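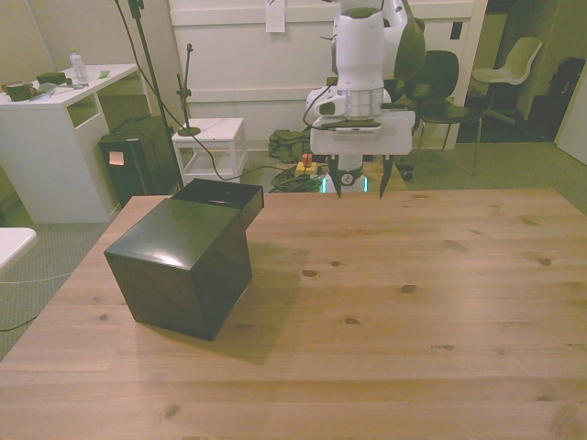
*Figura 3.1 – Caixa de cartão preta sobre mesa de madeira.*

# Capítulo 3
## A embalagem, ou como se vende o ar

O leitor que abriu este manual à procura de produtos terá de esperar pelo capítulo seguinte. Neste trata-se daquilo que os rodeia, que em certas categorias pesa mais, ocupa mais espaço e consumiu mais horas de reunião do que a coisa embalada.

Comecemos por uma definição, para cumprir o programa. Chama-se **embalagem** ao conjunto de materiais que contém, protege, identifica e apresenta um bem, desde que sai da fábrica até ao momento em que o comprador decide se a deita fora ou se a guarda «porque pode dar jeito». Esta última etapa costuma faltar nos esquemas do ciclo de vida. Falta igualmente nos armários, onde já não cabe mais nada.

Distinguem-se habitualmente três níveis:

- **Embalagem primária**: está em contacto com o produto. O frasco, a saqueta, a bisnaga.
- **Embalagem secundária**: agrupa ou envolve a primária e é, quase sempre, a que se vê na prateleira. Será ela a ocupar-nos até ao fim do capítulo.
- **Embalagem terciária**: serve o transporte. É castanha, tem setas a indicar o lado de cima e viaja com frequência de pernas para o ar.

A fronteira entre os níveis parece clara até se abrir uma caixa de bombons. O estudante encontrará a tampa, a folha almofadada, o tabuleiro, a forminha de papel, a película e, em dias de sorte, um bombom. Classificar cada uma destas camadas é o exercício 3.2, e pede-se que seja feito sem comer o material de estudo.

### 3.1 O caso da Tritis

A Tritis vendia chá a granel em sacos de papel. Vendia bem, a gente que gostava de chá. Quando quis vender também a gente que gosta de oferecer chá, encomendou à cartonagem Jurić uma caixa rígida e descobriu, pela primeira fatura, que tinha mudado de ramo.

A encomenda inicial foi de 2.000 unidades. Passaram no controlo de receção 1.706. As restantes apresentavam vincos estalados, cola à vista ou tampas que fechavam com a convicção de uma porta de roupeiro antigo. A Jurić atribuiu o problema à humidade do armazém da Tritis; a Tritis atribuiu-o à Jurić. A correspondência entre as duas casas, que não reproduzimos por razões de espaço e de decoro, é um bom exemplo daquilo que acontece quando o caderno de encargos diz apenas «caixa bonita, resistente».

Faltavam ali pelo menos a gramagem do cartão, o sentido da fibra, a tolerância nas dobras e a humidade admitida no armazenamento. O sentido da fibra merece uma nota. O cartão dobra melhor ao longo da fibra do que contra ela, e um vinco mal orientado tende a abrir na aresta. Nas caixas escuras o defeito é especialmente cruel: se o miolo do cartão for claro, cada fissura aparece como um risco de giz. Os departamentos comerciais gostam muito de caixas escuras.

### 3.2 Cor, volume e outras promessas

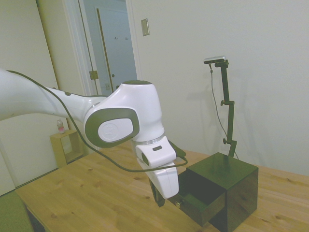

**Texto: Gabinete Pedagógico Inon** | Revisto em 28/6/18

O verde-escuro goza, entre os compradores, de uma reputação que não fez nada para merecer. Associa-se a coisas antigas, sérias e vagamente inglesas. O preto sugere preço. O branco sugere limpeza, até ao primeiro manuseamento. Convém tratar estas associações como convenções de mercado, que variam com o país e com a década, e desconfiar de quem as apresenta como leis da natureza num diapositivo.

Com o volume a conversa é outra, pois pode medir-se. Chama-se **taxa de enchimento** ao quociente entre o volume do produto e o volume interior da embalagem. Na primeira caixa da Tritis, o chá ocupava cerca de 64 % do interior – o resto era papel de seda e boa vontade. Há folga técnica legítima: um produto granulado assenta durante o transporte, e um objeto frágil precisa de amortecimento. Há também a folga que só existe para a caixa parecer maior ao lado da concorrente.

Separar as duas exige saber o que aconteceria ao produto se a folga fosse reduzida, e isso ensaia-se. A Tritis entregou os ensaios de queda e compressão ao laboratório Sineck, com a caixa original e uma versão mais baixa. O método ocupa a secção 3.3; antes de a ler, escolha uma embalagem que tenha em casa, meça-lhe o interior com uma régua e anote a taxa de enchimento que espera obter. Escreva o valor a caneta.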